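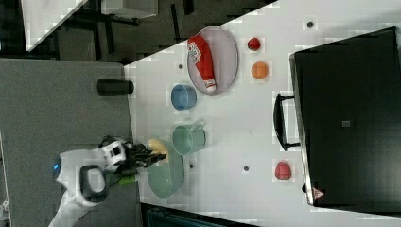 Section 4: Fitting the Pullum Door Edge and Cup Film

Reading time: 5 minutes

Revised August 2022. Replaces the folded sheet packed with earlier kits.

This section covers the clear film pieces in kit 1452: four door edge strips, four door cup pieces and one trunk ledge strip. Hood and fender pieces are in Section 5. Read the whole section once before you open the film sleeve.

Before you start

You will need:

- the film pieces, in their sleeve
- the soft squeegee from the kit
- a clean spray bottle
- baby shampoo with no conditioner
- isopropyl alcohol wipes
- two lint-free towels
- masking tape

Park indoors or in full shade, out of the wind. The paint should be cool to the touch. Fresh paint must be fully cured before any film goes on it, and cure times vary, so ask the body shop that did the work.

CAUTION: Do not apply film over wax, sealant or ceramic coating. The adhesive will hold for a day or two and then lift at the corners.

Preparing the paint

1. Wash the doors and the trunk ledge with ordinary car soap. Rinse well and dry.

2. Open each door and clean the inside edge, including the folded seam. Most of the dirt that spoils an edge strip comes out of this seam.

3. Run a fingertip along the edge. If you feel a burr or a chip with a raised lip, sand it lightly with wet 2000 grit paper. Sand the raised lip only and stop as soon as it feels level.

4. Touch up bare metal if needed and let the paint cure as directed on its bottle.

5. Wipe every area with alcohol. Do not touch it again with bare fingers.

Note: The grit paper is not in the kit. Skarkwood and Begum both sell single sheets through parts counters, and any wet-or-dry paper of the same grade will do.

Removing the backing

Each piece is a sandwich – a thick printed backing, the film itself, and on the cup pieces a thin top cover that stays on until the end. The printed side is always the backing.

1. Wash your hands and spray your fingertips with slip solution (see the next heading for mixing).

2. Hold the piece by one corner and bend the backing away from the film. Do not bend the film.

3. Once the corner is free, pull the backing back on itself at a low, even angle. Spray the adhesive as it is exposed.

4. Keep the free film from folding over. If it does touch itself, flood it with solution and ease it apart slowly.

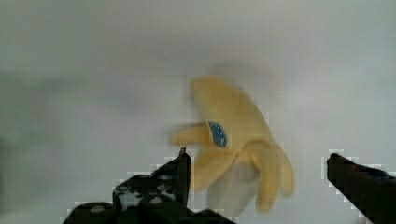 Fig. 4-1. Toy banana, partially peeled.

5. Drop the backing well away from your feet. Wet backing on a garage floor is very slippery.

CAUTION: Never pick at the corner with a knife or razor. A nick in the film will run when the piece is stretched.

Mixing and handling the slip solution

The solution lets the film float while you line it up. Too little shampoo and the film grabs at once. Too much and it will not stick down at all.

1. Fill the spray bottle with clean water, leaving a little room at the top.

2. Add 2 drops of baby shampoo.

3. Tip the bottle end over end a few times. Do not shake it.

Mix a new batch each day. Leftover solution should be poured out, including what is in the sprayer tube.

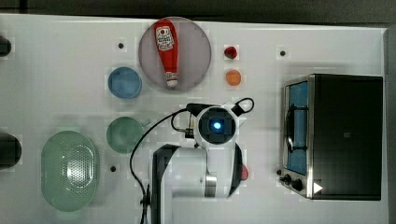 Slip solution ends up on everything, so decide where the bottle will go between sprays before you wet the first door. A shallow tray or an old plate on the workbench works well. If there is no room to stand the bottle up, close the nozzle and lay it down the way the ketchup bottle is lying on the plate, fully capped with its label showing. You will want to be able to read the label when there is also a bottle of alcohol on the bench. Wipe the bottle before you pick it up again, and check the nozzle for grit.

Applying the door edge strips

Start with a rear door. The edges are shorter and flatter there, and you will have the hang of it by the time you reach the front.

1. Open the door and tape it in position if it swings.

2. Spray the door edge and the sticky side of the strip.

3. Set the middle of the strip on the middle of the edge, with half its width on the outer face.

4. Slide the strip up or down until both ends are even.

5. Squeegee the outer face from the middle toward each end in short strokes.

6. Wait until the outer face has gripped. Then fold the strip around the edge with a damp thumb and press the inner face down.

7. Leave the door open for 15 minutes.

Applying the door cup pieces

The cups are curved in two directions and the film has to stretch a little. Warm the piece between your palms if the garage is cold.

1. Spray the cup and the film.

2. Anchor the top edge of the piece under the door handle.

3. Pull gently down and press the center into the deepest part of the cup.

4. Work outward in a star pattern. Lift and spray again if you trap a large bubble.

5. Peel off the thin top cover once the edges are down.

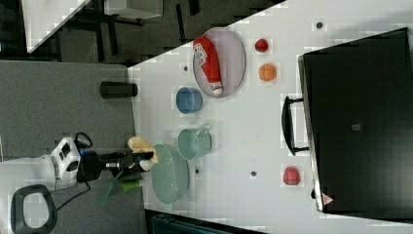 Pranab Liyanage wrote in to say that the front cup pieces would not stay down at the lower edge in February, even with a second squeegee pass, and asked whether more heat would help. A little will. Use a hair dryer on low, held well back, and move it the whole time. In cold weather the lower edge can take overnight to grip. Press it again the next morning before driving.

After fitting

Small water pockets and a slight haze are normal and clear by themselves. Do not prick them. Do not wash the car until the haze has gone, and keep pressure washer nozzles off the film edges after that.

If a corner lifts, put a drop of clean water under it, press it down and hold it with masking tape overnight. A corner with dirt under it will not reseal. Spare edge strips can be ordered from the Kerkville parts desk by kit number.

Related items

Section 3: What Is in Your Kit
Section 5: Hood and Fender Pieces
Section 6: Removing Old Film
Squeegee care and replacement
Returns and spare parts, Kerkville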